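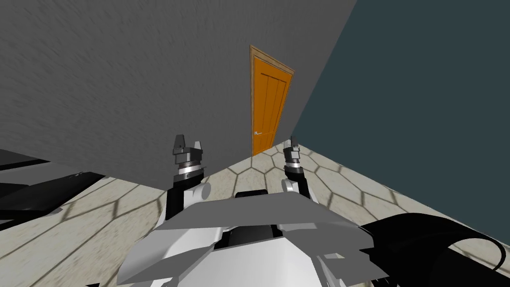 February 7, 2018

Sticky doors drove me up the wall all last winter, so I finally sat down and put everything I know about them on one page. I'm no carpenter, I just live in an old place in Prerkonthorpe with a lot of doors and not much patience!

First thing, find out where it rubs before you sand anything. I did my pantry door the wrong way and took a nice big stripe off the top edge when the trouble was all at the bottom hinge. Close the door slowly with a sheet of carbon paper (or just a strip of newspaper rubbed with a soft pencil) between the door and the frame, and you'll get a smudge right where the two meet. Mark it with a bit of painter's tape.

Then go around the hinges with a hand screwdriver. Please don't use the drill for this, old screw holes strip in no time. If a screw spins and spins, pull it out, dip a couple of wooden toothpicks in wood glue, push them in the hole, snap them off flush and leave it overnight. The screw will bite again in the morning. I have fixed three doors in this house with toothpicks and nothing else.

If it still rubs after that, try candle wax on the edge. A plain white candle, rubbed on hard. It won't cure a door that's really too big, but for a little August swelling it's lovely, and you can do it in your socks.

Sanding comes last. I use 120 grit on a block, with the strokes going along the edge, and I try the door every few minutes. Go easy - you can't put it back. And when it fits, seal the bare wood! Paint, varnish, whatever you have. I skipped that once and the door was jammed again by the next rainy spell. 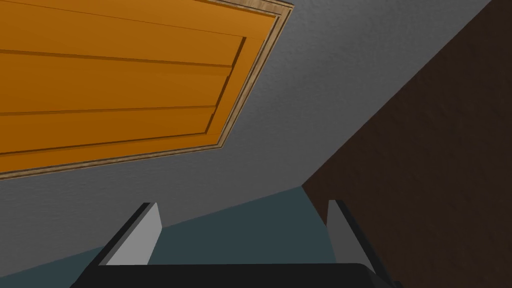

Fenna Bosman wrote to me that she always checks the top and bottom edges as well, and that on every door in her house they had been left raw by whoever painted them. She stood on a chair with a hand mirror to find out. Her bathroom door hasn't stuck since she gave both edges two coats.

So of course I went and got my own mirror, and four of mine were bare on top. The bottoms are more of a pain, you really do have to take the door off for those. Get someone to help you (a solid door is heavier than you think), wedge a couple of magazines under it, and take the bottom hinge off first, then the top.

While it's off, wipe the grooves. Dust packs into them and then the paint goes on lumpy. An old toothbrush with a drop of dish soap does it, then a dry cloth, then leave it alone for an hour.
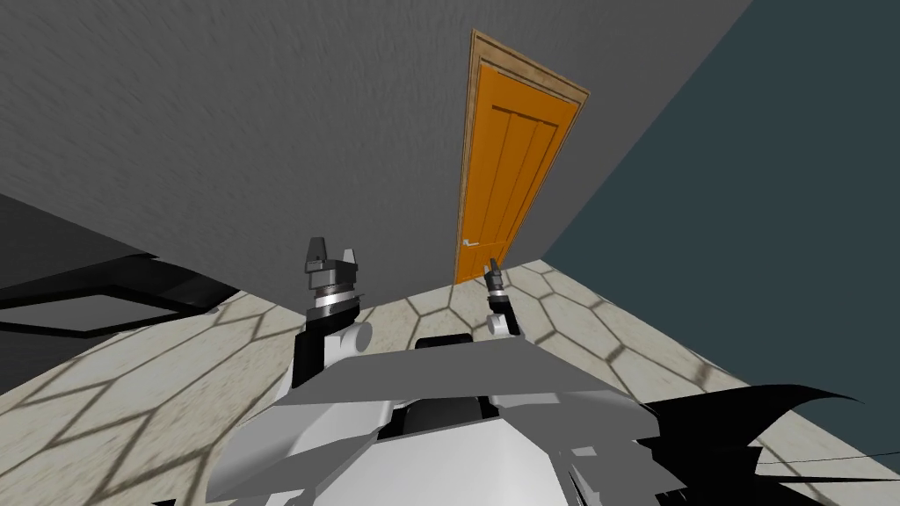

Squeaks are a separate thing. Tap the hinge pin up with a nail and a hammer, one hinge at a time, clean the black gunk off with steel wool, smear on a little petroleum jelly and drop it back in. Spray oil works too, but mine always runs down the paint and then catches every bit of lint in the hallway.

For a loose lever, look for a tiny set screw on the underside of the handle before you go buying a new one. It usually takes a small hex key, the kind that comes with flat-pack furniture. I keep all of mine in a jar by the back door, next to the candle stubs.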